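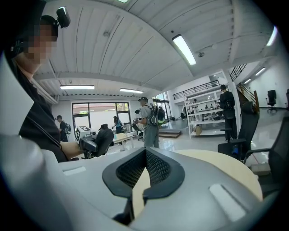

Historical Geography, week 6
Why villages move, shrink or vanish
Notes to go with the lecture. Uchenna Bassey

Not a full write-up. Slides had the maps, these are the bits you kept asking me to repeat.

Start with the word "deserted." Causes trouble. Makes people think of one bad night, plague or soldiers, everybody gone by morning. Mostly it's slow. A farm here, a farm there, church roof goes last. Two or three generations. If an essay gives me a single year for a desertion I will want to know what source it came from.

Four places we use all term: Stasitz, Druden, Man, Mondberg. Same valley system, different outcomes. Learn where they are relative to each other. Stasitz on the river, Druden on the slope above it, Man at the ford, Mondberg right up top on thin soil.

Mondberg
The classic case and the one everyone gets half right. Settled late, when there were more people than good land. High, cold, short season. Tax roll lists 20 households at the peak. Next surviving roll, a lot fewer, and the names are different. Usual answer is "the soil gave out." Some truth in it. But look at what is going on down in the valley at the same time: holdings falling empty, lords offering easy terms to anyone who'll take one. If you are plowing stones at Mondberg and there's a decent farm with a low rent at Stasitz, you go. Pull as well as push. Write both down.

Don't put it all on climate. Colder summers matter more at the margin, yes, but the margin was only occupied in the first place becuase of pressure on land lower down. Pressure comes off, margin empties. Could happen in warm weather too.

Druden
Didn't vanish, shrank. Harder to spot in the records as it goes on paying tax under the same name. The clue is on the ground: house platforms and a sunken lane in the pasture east of the present village. Village today is the west end of the old one, nothing more. So a name that survives on the map is no proof that the settlement is the same size, or even on the same spot.

Sheep question. Did sheep push people out at Druden or fill up space that was empty already? Old textbook view is the first. The court book has tenants complaining about flocks on the common, fine, but the complaints start after the first gaps in the rent list. Order matters. I lean toward the second view for Druden. Not for everywhere. Arable land needs a lot of hands, grazing needs a shepherd and a dog, so once the switch is made it's hard to go back.

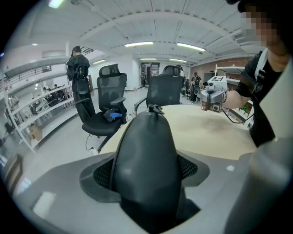
Man
Short name, awful to search for in any index. Try the older spellings on the sheet from week 2. Man moved. Flooded, rebuilt uphill, kept the name and the parish, left the church behind on its own by the ford. An isolated church is often taken as a sign of a lost village. Sometimes it is. Sometimes the village walked off and left it. Check: distance, road pattern, whether the newer houses sit on regular plots. At Man the plots are very regular, all one width, so somebody laid them out in one go. Means there was a lord or an agent with the power to do it.

Stasitz
Our winner. Population 700 at the first decent count, past 2,000 a century later. Why? Bridge, market right, mill. Took people from all three of the others, we have the surnames to show it for Mondberg at least. Remember that growth in one place is part of the explanation for decline in the next one over. Students tend to study the lost village by itself and the town by itself. Put them on one page.

Sources, quick
Tax rolls: good for comparison, bad for totals. Count households who pay, not people. The poor are missing, so are the exempt.
Court books: full of names and quarrels. Only survive in runs, watch the gaps. A gap in the book isn't a gap in the village.
Field names: great when you can date them. "Old street" in the middle of a meadow is worth a walk.
Air photos: low sun, short grass, late winter best. Plowed sites show as soil marks or crop marks instead. Reading on p. 313 of the course pack, skip the footnotes.
Pottery from fieldwalking: tells you when rubbish was being spread on the land. Not quite the same as when people lived there!

Terms you need: toft, croft, headland, ridge and furrow, shrunken village, migrated village, demesne. Look them up before Monday, I wont go over them again.

For the seminar
Take one of the four. One page, no more. Say what happened to it, over how long, and which source would change your mind. People doing Stasitz should say something about where the newcomers came from. People doing Mondberg, please read the second tax roll as well as the first.

Next week enclosure, bring the Druden map back with you.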